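Search this site
Enter keywords

The Village That Was Moved: How Three Documentary Films Remember the Carkilby Reservoir

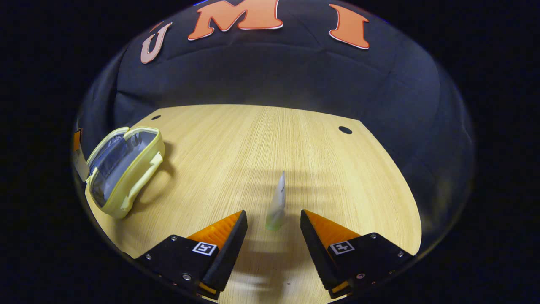
Student project report, Film and Society course

1. Why I chose this topic

When a valley is filled with water for a dam, the people who lived there must go somewhere. I come from a region where this happened two generations ago, and in my family it was mentioned only when somebody was angry. For this reason I wanted to study how documentary films tell such a story. I chose the Carkilby reservoir because three films exist about the same event, made in very different times, and all of them can be watched in the university library.

My question was simple: who is allowed to speak in each film, and for how long? I believed at first that the oldest film would be pure propaganda and the newest one would be the most fair. After the work I am less sure of this.

2. The films

The first film is "Water for Skallo," made by the water company while the dam was still being built. It is short and in black and white, with a narrator who never stops talking. The second is "Stubbs Lane," a television film from about 20 years later, named after the street where most of the families were given new houses. The third is "Nenent," which came out in 2000. Nenent was the local name for the lower part of the village, and the director was born there.

3. Method

I watched every film twice without stopping and a third time with a stopwatch and a table. For each shot I wrote down who speaks, whether we see this person, and what is shown at the same time. In the three films together I found 1052 shots. A shot was for me everything between two cuts. In "Nenent" there are some slow dissolves, and I counted a dissolve as one cut.

I also measured the speaking time of the former villagers. I didn't include songs or prayers. This was a difficult decision, and in the church part of "Stubbs Lane" it changes the result a little.

4. Results

"Water for Skallo" has 104 shots. The villagers are seen often, mostly at work or loading furniture on trucks, but not one of them speaks. The narrator calls them "the good people of the valley" and thanks them for their sacrifice. I noticed that he always uses the past tense for them, even when they are standing in their own kitchens — as if they had gone already.

In "Stubbs Lane" the villagers speak for a total of 3672 seconds, a little more than one hour. This is by far the largest amount. Most of it is long interviews in living rooms, and the interviewer is not heard. Some people say openly that the new houses were better, with a bathroom and a dry cellar. Others don't want to say anything bad in front of the camera, and you can feel that they are waiting for it to be over.

"Nenent" gives much less time to the villagers. The director speaks herself in many places, and she reads from letters of her mother. It is a beautiful film and it made me cry, especially the part in the dry summer when the church wall comes out of the water. But when I looked at my table, I saw that the old neighbors receive only short sentences, and these sentences nearly always agree with the director. The man who liked his new bathroom does not appear.

5. Discussion

I don't want to say that a stopwatch can measure justice. The company film is dishonest in a way that the other two are not, because it hides that some families refused to leave and were taken to court. "Nenent" has no such lie in it. Still, I think a film can love people and at the same time make them quieter. My classmates didn't agree when I presented this in December. One of them said that a director who lost her own home has the right to her own film, and I find this a strong argument. I have added it here and have no full answer to it.

There is also the matter of the audience. "Stubbs Lane" was shown on regional television in the evening, so the families could watch themselves with their neighbors. "Nenent" went to festivals first. I could not find out when it was first shown in Carkilby.

6. Limits of the work

The library copy of "Stubbs Lane" has a damaged part near the end, where the sound is missing for a short time. I didn't count this part as speech, although lips are moving. Also, I worked alone, so no second person checked my table. Some of the older villagers speak in dialect, and for these places I used the subtitles — in two cases I believe the subtitle is softer than what was said.

For a longer project I would like to compare the finished films with the material that was not used. The television archive told me that several boxes of interviews for "Stubbs Lane" still exist, but they are not open to students at the moment.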